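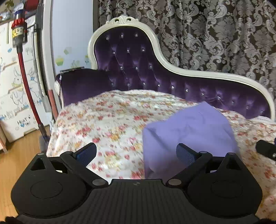 Lavender cloth on the flowered bedspread, gripper on the way in. Purple bedroom, May.

Cloth folding by hand, continued. Still on the bed.

Target for this room is 80 clean demos of the half fold, then the same again with the quarter fold. A clean demo means: start well back from the bed, approach, take the near edge, carry it over, lay it down, let go, back off. One motion per thought. My own thoughts come in clumps, so the early ones are full of little hesitations where I changed my mind about which corner I liked. I've tagged those "dither" and left them in the folder. Whoever trains on this can decide whether they want a policy with my personality.

Things learned, in the order they annoyed me:

The bedspread is soft and so is the cloth, and the fingers have no opinion about which is which. If I come down steeply I pick up a pinch of lavender and a pinch of garden together, and the whole bed comes along for the fold. Coming in low, nearly flat, with the lower finger sliding under the edge, works far better. It also feels ridiculous, like trying to steal a napkin from under someone's plate. Going with it.

The blue mesh pads grip well on a single layer. On two layers they hold the top one and let the bottom one wander. For the quarter fold I'm squeezing a beat longer before lifting. Note for the labeling sheet: "grasp" begins at full squeeze, NOT at first touch. We had that two different ways in the Prevgate batch and I would like to never merge those files again.

Approach speed. I rush when I'm bored, and the flowers turn to soup. Tracking didn't drop on the fast ones, going by the log, but the tracker has a headboard full of tufting and crystal buttons to hold onto, so it's being spoiled. The plain white bed at the Lerkeck flat gave it nothing and we lost 4 runs in one morning. If anybody wants to argue for ugly rooms, I am now on your side. And I take back "ugly." The headboard has grown on me.

Light: the near part of the cloth blows out when I get close. The edge is still findable by eye in playback, but only just. Tried lowering exposure one step for the second block. Cupcakes on the wall go a bit dull, cloth edge comes back. Keeping that setting, and writing it down this time: one step down, everything else on default.

Reset between takes. I was shaking the cloth out and dropping it the same way every time, which gives us a beautiful dataset of one starting position. Switched to tossing it with my eyes shut. Better spread, though 3 tosses went over the far side and one of those cost me a shoulder. From now on: toss, then if it lands out of reach, call it a restart and don't lean. The restart gets no number.

Wrist is the limit, not the battery. After a long block my releases get sloppy and I start flicking the cloth off the pads instead of opening the fingers all the way. Nulto showed exactly this when we replayed the last block: the width curve never gets back to fully open, and a robot that copies it will go through life holding things slightly. Breaks every half hour, on the timer, even when it's going well. Especially then.

Open questions:

Does the arm even reach a fold at this height? The Bortolotti stand puts the base lower than my elbow, and I'm making cheerful overhand moves it may have no joints for. Run ten of these through the reach check before anyone records more. I should have done that first. It's in the entry now, which is nearly the same as having done it.

Do we want failed grasps followed by a recovery? I say yes, tagged separately. I have plenty. I can supply them at any rate the project requires.

Total planned over all rooms is 200 half folds, so after this bed the rest come off sofas and one table. Looking forward to the table. It stays where you put it.

Next up: reach check, charge both packs, trim the dithers out of the first block, second cloth (something that isn't pale), quarter folds after lunch if the wrist agrees.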